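Werkstattbuch Keramik, März, Glasurreihe Zonivard

Weiter mit der Mattierung für Plimetti. Ansatz 3 gestern abend gesiebt, über Nacht abgedeckt. Dichte heute früh zu hoch, mit Wasser nachgestellt, dann ok. Tauchzeit wie gehabt. Ansatz 2 ist raus, setzt sich im Eimer ab wie Beton, auch mit Bentonit nicht zu retten.

Brand: Ofen hinten, Kegel 6, lange Haltezeit oben. Regler zeigt wieder 70 Grad an, wenn die Kammer kalt ist. Thermoelement? Bei Larnent nachfragen, die haben noch zwei auf Lager. Bis dahin nur nach Kegel fahren, Anzeige ignorieren.

Zum Thema Fußring: Glasurkante muss sauber abgesetzt sein, sonst klebt uns alles auf der Platte fest. Letzte Ladung 119 Stück, Ausschuss fast nur am Fuß. Wachs dünner auftragen, Schwamm öfter wechseln. Stempel erst nach dem Verputzen, und kräftiger.
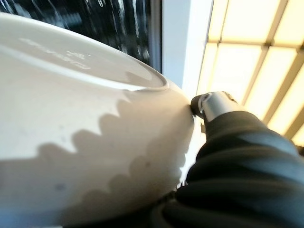

Große weiße Schüssel, Unterseite. Fußring mit Stempel, Schrift blass, kaum lesbar.

Stempelfarbe ist überhaupt ein Ärgernis. Die graue von Sæther läuft unter der Transparentglasur weg, die schwarze hält, ist Plimetti aber zu hart. Mischung probieren, erst auf Scherben. Wenn das nichts wird, Abziehbilder anfragen. Kostet halt.

Säuretest an den Probeplättchen: Essig 4 %, 24 h bei Raumtemperatur, abgedeckt, dunkel. Danach spülen, trocknen, schräg gegen das Licht halten. Plättchen 672 hat einen matten Rand, Rest unauffällig. 672 nochmal ansetzen, evtl. nur zu dünn glasiert. Laugentest steht noch aus.

Spülen ab jetzt nur noch im Edelstahlbecken. Kein Glasurschlamm in den Ausguss!! Eimer nehmen, absetzen lassen, dekantieren. Steht seit Monaten an der Tür.

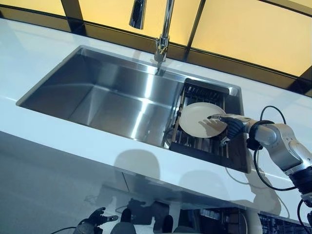 Offen / nächstes mal

- Thermoelement bestellen (Larnent)
- Ansatz 3 auf Platten und auf gewölbte Form, vergleichen. Läuft an der Wölbung vermutlich anders
- Wachsemulsion ist fast alle
- Rechnung Sæther, 1.725 Euro, stimmt nicht mit dem Liferschein überein, klären bevor bezahlt wird
- Laugentest, Protokollblatt dazu kopieren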